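Votano 모듈러주택 사업부 신입·경력 사원 모집

모집 부문: 주택 상담 및 시공 관리
고용 형태: 정규직 (수습 3개월, 수습 기간 급여 동일)
근무지: Votano 본사 및 Skastero 단지 현장

회사 소개

Votano는 단독주택과 소규모 숙박시설을 모듈러 방식으로 설계하고 시공하는 회사입니다. 벽체와 바닥, 설비 배관까지 공장에서 제작한 뒤 현장으로 운송해 기초 위에 설치합니다. 주력 제품은 2인 가구를 위한 단층형 Sang과 다락이 있는 복층형 Usov입니다. 올해부터 Skastero 단지의 전원주택 공급을 맡게 되어 상담과 현장 관리 인력을 함께 충원합니다.

모집 직무 1. 주택 상담 (2명)

건축주의 토지 조건과 예산, 가족 구성을 확인하고 적합한 평면을 제안하는 일을 합니다. 첫 상담부터 계약, 인허가 서류 준비, 입주 후 하자 접수까지 한 사람이 담당합니다. 계약 건수에 따른 개인별 할당은 없습니다.

주요 업무
- 전화 및 방문 상담, 상담 기록 작성
- 대지 현황 조사와 진입로 폭, 전선 높이 등 운송 조건 확인
- 기본 견적서와 옵션 변경 견적서 작성
- 건축사사무소 및 관할 지자체 담당 부서와의 서류 협의
- 입주자 점검 동행

자격 요건
- 고등학교 졸업 이상, 전공 무관
- 운전면허 소지 및 실제 운전 가능자 (지방 출장 있음)
- 문서 작성과 표 계산 프로그램을 업무에 쓸 수 있는 분

우대 사항
- 건축, 인테리어, 부동산 관련 상담 경력
- 도면을 읽고 건축주에게 설명해 본 경험
- 농지 전용이나 개발행위 허가 절차를 진행해 본 경험

모집 직무 2. 시공 관리 (3명)

기초 공사 단계부터 모듈 설치, 접합부 마감, 준공 검사까지 현장을 관리합니다. 모듈을 올리는 날에는 크레인 기사, 운송 기사, 설치팀의 작업 순서를 조율해야 하므로 이른 아침에 출근하는 날이 있습니다. 이 경우 퇴근 시간을 그만큼 앞당깁니다.

주요 업무
- 기초 레벨 및 앵커 위치 검측
- 모듈 반입 일정 관리와 장비 배치
- 접합부 기밀, 방수, 단열 시공 확인 및 사진 기록
- 전기, 급배수 연결 공정 관리
- 현장 안전 점검과 작업 일지 작성

자격 요건
- 건축 또는 토목 관련 학과 졸업자, 혹은 현장 실무 경력 2년 이상
- 기초안전보건교육 이수자 (미이수자는 입사 후 이수 가능)
- 운전면허 소지자

우대 사항
- 건축기사, 건축산업기사, 건설안전기사 자격 보유
- 목구조 또는 경량철골 주택 시공 경험
- Skastero 단지 인근 거주자

근무 조건

근무 시간은 오전 9시부터 오후 6시까지이며 점심시간은 한 시간입니다. 주 5일 근무를 원칙으로 합니다. 휴일에 상담이나 현장 일정이 잡히면 대체 휴무를 쓰거나 수당을 받을 수 있고, 선택은 본인이 합니다.

급여는 회사 내규에 따르며 경력은 면접에서 협의합니다. 직전 직장의 급여 증빙은 최종 합격자에게만 요청합니다. 퇴직금은 연봉과 별도로 지급합니다.

복리후생
- 4대 보험, 건강검진
- 중식 제공 (현장 근무자는 식대 지급)
- 출장 시 업무 차량 및 유류비 지원
- 현장 숙소 제공 (1인 1실)
- 직무 관련 자격증 응시료 지원
- 안전화, 방한복 등 현장 피복 지급

전형 절차

서류 전형, 실무 면접, 임원 면접 순으로 진행합니다. 시공 관리 직무는 실무 면접 때 간단한 도면 검토 과제가 있습니다. 과제는 면접장에서 Sang 기본형 평면도와 기초 도면을 보고 구두로 답하는 방식이며, 따로 준비할 것은 없습니다. 면접비는 참석자 전원에게 지급합니다.

제출 서류
- 이력서 (사진 부착하지 않음)
- 자기소개서 (한 쪽 이내, 자유 양식)
- 경력 기술서 (경력자에 한함)
- 자격증 사본 (해당자에 한함)

지원 방법

채용 페이지에서 지원서를 작성하고 서류를 한 개의 PDF 파일로 묶어 첨부해 주십시오. 파일 이름은 지원 직무와 성명으로 적어 주시기 바랍니다. 우편과 방문 접수는 받지 않습니다. 두 직무에 중복 지원할 수 없으며, 접수 후 직무를 바꾸려면 마감 전에 기존 지원서를 취소하고 다시 제출해야 합니다.

접수는 12월 말까지이고, 채용이 완료된 직무는 먼저 마감될 수 있습니다. 서류 결과는 합격 여부와 관계없이 전원에게 문자로 알립니다.

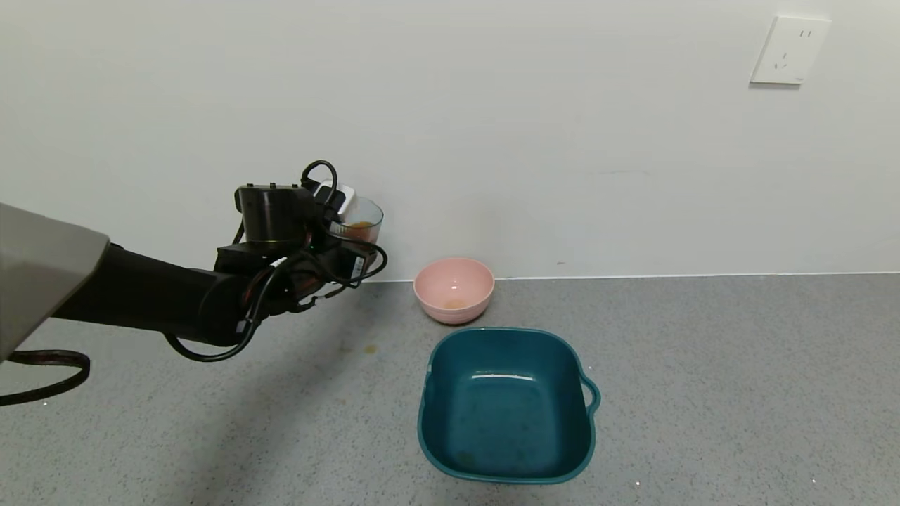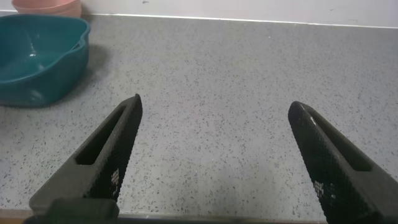 검은색 로봇 팔의 그리퍼 부분(첫 번째), 회색 상판 위에서 벌어진 그리퍼(두 번째)

유의 사항

지원서 내용이 사실과 다를 경우 합격이 취소될 수 있습니다. 제출 서류는 채용 목적으로만 사용하며, 불합격자의 서류는 전형이 끝난 뒤 파기합니다. 국가보훈대상자와 장애인은 관련 법령에 따라 우대합니다.

문의: Votano 인사팀 (채용 페이지 문의 게시판 이용)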